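Visit to the Palarine gripper day

Posted by Sivaprasad Ramasamy in Visits

In July I went with my colleague Krishnamoorthy Chowdary to the open day of Palarine, a small lab that tests grippers and arms for textile handling. We work for a company that packs curtains and table linen, so cloth is our main interest. The train took longer than we hoped and we arrived at half past ten, when the welcome talk was already finished. Harish Shetty from the lab kindly gave us the short version of it in the corridor, together with two very strong coffees.

The arms in the first room

The first room had two arms from different makers doing the same job, which was moving folded napkins from one tray to another. The Murnska arm was the quieter one. The other arm, from Achari, was faster but it dropped a napkin when the pile became low. Venkatesh Gowda explained that both were running with the same suction cup, and that suction is not a good choice for cloth with an open weave. I asked him about the price of the controllers and he gave me a sheet, which I still have to read properly.

Hand-held grippers on thin cloth

For me this was the best part of the day. The lab compares finger pads by letting a person do the task with a gripper in each hand, before any arm is programmed. It saves a lot of time, they say. The test cloth has ginkgo leaves on it and it is thin enough that some of the leaves look very pale. I had expected something plain and grey.

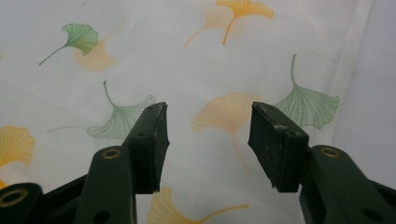
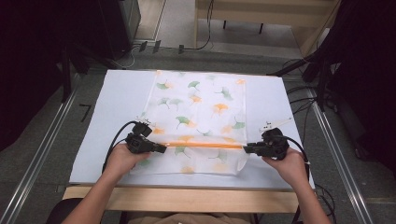
What we learned about the pads

The pads on the green fingers are black rubber and they had clearly seen some use. Krishnamoorthy noticed the scuffs and asked if a worn pad holds thin fabric worse than a new one. Aravind Hegde, who leads the cloth tests, said that their log has 348 trials so far, and in 249 of them the cloth stayed in the grip until the end. He did not want to blame the wear alone for the others. The angle of the fingers is also important – if they come in too flat, they push the cloth away before they close.

We were both allowed to try. I found the closing easy and the letting go difficult, as the cloth liked to stay on one pad. My colleague was much better at it than me, and he did not hide this on the way home.

Lunch and the afternoon

Lunch was rice and vegetables in the canteen, good and warm. After it there was a talk about cameras by a speaker from Pakitz. The main point was that thin white fabric on a white surface is hard to see for a depth camera, and that a printed pattern helps when you want to follow how the cloth moves. I would have liked more time for questions, but the room was needed at three o'clock.

If you want to go next year

Registration is by email and it is free. Wear comfortable shoes, the building is long and the lift was out of order. Ask for Aravind's group if you work with fabric, and bring a piece of your own material. We did not think of this, and our heavy curtain lining would have been a good test for those pads.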